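黒い服がたたみにくい件について 共有クローゼット整理プロジェクト 報告書

提出日 2023年5月6日
班 テテ寮(Tetteh)2階班
執筆 アジョア・バワ(Adjoa Bawa)
科目 生活空間演習

1. はじめに

テーマは衣類のたたみ方と収納。対象は寮の共有クローゼットにある貸し出し用の服で、行事のスタッフ用とか、式典用とか、発表会の裏方用とか。ほとんど黒。なぜ黒かというと、裏方は黒と昔から決まっているらしい。理由を書いた紙は見つからなかった。

最初の計画では「収納全般」だったが、中間面談で範囲が広すぎると言われ、たたみ方と戻し方だけにしぼった。タイトルもそのとき変えた。前のタイトルのまま掲示板に貼ってある紙があるが、そっちは古いので無視してください。

きっかけは3月の退寮シーズン。クローゼットの扉が閉まらなくなった。開けると棚の上の段から服がすべって落ちてくる。拾って押しこむ。また落ちる。全部出してみたら83着あった。袖が裏返しのまま、丸めただけのもの、ハンガーの跡が肩に残っているもの。貸出ノートには76着と書いてあって数が合わない。差の7着は誰かの私物か、書き忘れ。まだ分かっていない。

2. 目的

(1)誰がたたんでもだいたい同じ大きさになる手順を決める。
(2)黒い服どうしを広げずに見分けられるようにする。
(3)返却した人がその場で戻せる状態を保つ。

(3)が一番むずかしい。きれいにするのは一日でできるが、二週間でもとに戻る。去年の班の報告書にも同じことが書いてあった。

3. 使ったもの

・木のテーブル 談話室のもの。天板は茶色
・収納ケース Dakow 浅型と深型
・布テープ(白)、油性ペン、荷札
・厚紙 たたみ型用。段ボールの内側を切った
・洋服ブラシ 途中から追加
・霧吹き 使わなかった

Dakowのケースは商店街のTisatovで購入。浅型は在庫が足りず、半分は深型になった。深型だと下の服が見えない。この差があとで結果に出てくるので覚えておいてほしい。深型のほうが安かったので、会計上は助かった。

4. 手順の検討

4.1 床かテーブルか

最初は床でやった。広いし、何人も同時に作業できる。ただし黒い服にほこりがつく。つきかたがひどい。白い糸くず、髪の毛、カーペットの毛。たたみ終わってからブラシをかけると形がくずれて、またやり直し。一日目の午後はほぼこれで終わった。腰も痛い。

二日目からテーブルに変更。木の天板は表面がなめらかなので布がよくすべる。広げるときは楽。そのかわり、折った側を押さえていないと反対側がずるっと動く。薄手のポリエステルは特にすべる。綿のTシャツはそこまででもない。テーブルクロスを敷く案も出たが、クロスごと動くのでやめた。滑り止めシートは試したかったが予算が出なかった。

4.2 黒の問題

一番時間をとられたところ。黒い服は折り目の影が見えない。白いシャツなら、しわや折れたところに灰色の影が出るので、今どこが重なっているかすぐ分かる。黒は表も裏も同じに見える。袖が身ごろの下に入りこんでいても気づかない。縫い目をさわって確認するしかない。

前と後ろの区別も同じ。タグが切り取られている服が多く、えりぐりの深さで見ることになるが、広げ方がゆがんでいるとその深さが分からない。つまり先に平らにする必要がある。平らにするには肩と裾の位置が分からないといけない。堂々めぐり。

そこで、広げる段階を二つに分けた。まず「ゆるく広げる」。形は気にしない。とにかく重なりをほどく。しわが残っていてもいいし、袖がどっちを向いていてもいい。次に「合わせる」。肩の線と裾の線を決めて、テーブルのふちと平行にする。一回で平らにしようとすると、だいたい袖か裾のどちらかを下に巻きこんでいる。

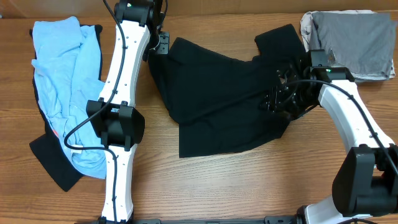 二段階にしてから、やり直しが減った。ゆるく広げたところで一度手を止めて、角をさがす。裾の角は縫い目が厚いので指でさわると分かる。角が二つ見つかれば裾の線が決まる。裾が決まれば反対側が肩。この順番は班の中でかなり議論になって、肩から先にさがすほうが自然だという意見もあった。自分もはじめはそう思っていた。でも肩は丸くて、薄い服だとどこが肩か分からない。角は角なので間違えない。結局、裾からに統一。

もう一つ、しわのとり方。手のひらで中心から外へなでる。引っぱらない。引っぱると、ななめの長いしわが一本できて、これがなかなか消えない。消そうとして反対側を引っぱると、今度は裾が曲がる。ななめのしわが出たら、いったん持ち上げて置き直したほうが早い。

4.3 たたみ型

厚紙で型を作った。浅型ケースの底の幅に合わせて、二列で入るサイズ。服を裏向きに広げ、えりの下に型を置いて、左右を折り、袖を折り返して、裾から上に二つ折り。型を抜いて終わり。

型は三種類作ったが、大は使わなくなった。長袖も中で足りる。パーカーはフードの扱いで少しもめた。フードを先に身ごろ側へ倒してから型を置く方法に決定。ひもは中に入れる。外に出しておくとケースのふたにはさまる。

型の角がすぐつぶれる。途中で布テープを巻いて補強した。巻きすぎると厚くなって抜けなくなるので一重で。

4.4 見分け方

荷札をつける案、ケースにだけ書く案、服の内側にテープをはる案の三つを比べた。

荷札は最初の日に取れた。ひもがからまって隣の服をいっしょに引き出すことも多い。却下。

ケースにだけ書く案は手軽。ただ戻す人が読まない。L と書いた箱に S が入る。読まないというより、服のサイズのほうが分からないのだと思う。タグがないので。

内側のテープは手間がかかるが残った。白の布テープを短く切って、えりの後ろの内側にはり、サイズと種類を一文字ずつ書く。たたんだときにちょうどえりが手前に来るので、広げなくても読める。洗濯でどうなるかはまだ確認中。一回洗った分は端が少しめくれた。アイロンで押さえればいいのかもしれないが、ポリエステルが心配なのでためしていない。

5. 作業の記録

一日目。全部出して数える。床で作業。ほこりで失敗。数えなおしが二回。

二日目。テーブルに移動。ゆるく広げる、合わせる、の二段階を決めた。型の中を作成。

三日目。テープはり。ひたすらテープ。ペンが一本かすれて、途中から字が細い。読めるのでそのまま。

四日目。ケースに詰める。64着を収納。残りはほつれ、しみ、片袖のボタンなしなどで別にした。直せるものは裁縫の得意な人に頼んでいる。廃棄はまだ決めていない、寮監の確認まち。

五日目は予備日だったが、片付けと床の掃除でつぶれた。たたみ型をどこに置くかも決めていなかった。最終的にケースの一番上、ふたの内側にはさんだ。

6. 結果

6.1 たたむ時間

型なしと型ありで一着にかかる秒数をはかった。同じ人が同じ長袖の黒シャツでやった。型なし、106秒。型あり、64秒。かなり縮んだように見えるが、型なしのほうを先にはかったので慣れの分が入っている。順番を入れかえてはかるべきだった。気づいたのがテープはりの途中で、もう時間がなかった。

はかった人は一人だけなので、個人差は分からない。初めてやる人だとどうなるかはデータなし。見ていた感じでは、初めての人は型を置く位置でまよう。えりからどのくらい下げるかを型に線で書いておけばよかった。

6.2 ケースによる違い

浅型に入れた服は、二週間後に見てもほぼ並びが残っていた。一列だけ順番が入れかわっていた程度。深型はだめだった。下のほうから引きぬくので、上がくずれる。くずれたのを手で押しこんで、その上に返却分をのせる。えりの向きもばらばらになり、せっかくはったテープが見えない。

対策として、深型では重ねるのをやめて立てて入れる方法に変えた。えりを上にして、本みたいに並べる。これだと引きぬいても隣が倒れにくい。ただし服が減るとすき間ができて全体がかたむく。すき間には厚紙の仕切りを入れたが、仕切りも倒れる。改善の余地あり。

6.3 返却のされ方

返却用のかごを一つ置いて、「たたまなくていいのでここに」と書いた。これは班の中でも意見が割れたところ。自分でたたんで戻してもらうのが目的(3)だったので、かごを置くと目的からはずれる。でも実際に置いてみると、たたまずに棚へ押しこむ人がかなり減った。くずれるのは棚が先で、棚さえ守れれば週に一回まとめてたたむだけですむ。

一方で、かごの中の服は洗ってあるのかないのか分からない。かごを二つにする案があるが、置き場所がない。扉の裏にひっかける袋でもいいかも。検討中。

7. 考察

たたみ方の説明書は世の中にたくさんあるが、図の服がほとんど白か明るい色で、しかも最初から平らに広げてある。自分たちが困ったのはその前の段階だった。丸まった黒い服を、どうやって平らなところまで持っていくか。そこに一番時間がかかったのに、計画書には一行も書いていなかった。計画書の時間配分は「広げる」がゼロ分になっている。次に同じことをやる班は、ここに時間をとってほしい。

照明も関係ありそう。夜に談話室でやった分は、縫い目が見えず手さぐりになった。昼に窓ぎわのほうがはるかに楽。明るさははかっていないので感想として書いておく。テーブルの色はどうなのか。茶色の上の黒なので輪郭は見える。こげ茶や黒い机だったら輪郭も分からなかったと思う。明るい色の板を下に置くと違いがでるかもしれない。

素材の差も本当は分けて記録すべきだった。綿、ポリエステル、混紡、あとよく分からないのび縮みする布。のびる布は型を抜いたあとに自分で縮んで、幅がそろわない。これについては解決していない。今はのびるものだけまとめて一箱に入れてごまかしている。

それと、作業人数。二人で向かいあって両端を持つやり方もためした。大きいパーカーやロングコートなら二人が早い。Tシャツは一人のほうが早い。二人だと声をかけあう時間のほうが長くなる。「せーの」でずれる。袖を持つ人と裾を持つ人で向きの呼び方が違うのも困った。自分から見て右なのか、服の右なのか。服を着たときの右、で統一したけど最後までまちがえる人がいた(自分も)。

8. 残っている作業

・貸出ノートとの数の不一致。私物の確認のため、はり紙を出す
・テープの洗濯後の状態。あと数回洗ってから判断
・深型ケースの仕切り
・型に線を書く。中だけでいい
・ほつれた服の修理。糸は黒のみ購入ずみ
・Mavilgate の倉庫にも行事用の服があるらしい。そちらもいっしょに整理するかどうか、次の面談できく

9. 役割分担

計画書、時間の計測、報告書はバワ。テープはりは全員。ケースの購入と運搬は二人で行った。Tisatovからは歩きで運んだが、深型は持ちにくいので台車を借りるべきだった。写真のの整理がまだ終わっていないため、残りは付録として後日提出します。

付録A たたみ手順(掲示用、短縮版)

1 服をゆるく広げる。しわはあとで
2 裾の角を二つさがす
3 裾をテーブルのふちにそろえる
4 肩と袖を出す。フードは先に倒す
5 手のひらで外へなでる。引っぱらない
6 裏向きにして、型を置く
7 左右、袖、裾の順に折る
8 型を抜く
9 えりを手前にしてケースへ。深型は立てる

2で角が見つからないときは、中に巻きこんでいるので一度持ち上げてやりなおし。掲示はクローゼットの扉の内側、目の高さに貼ってあります。はがれていたら2階班まで。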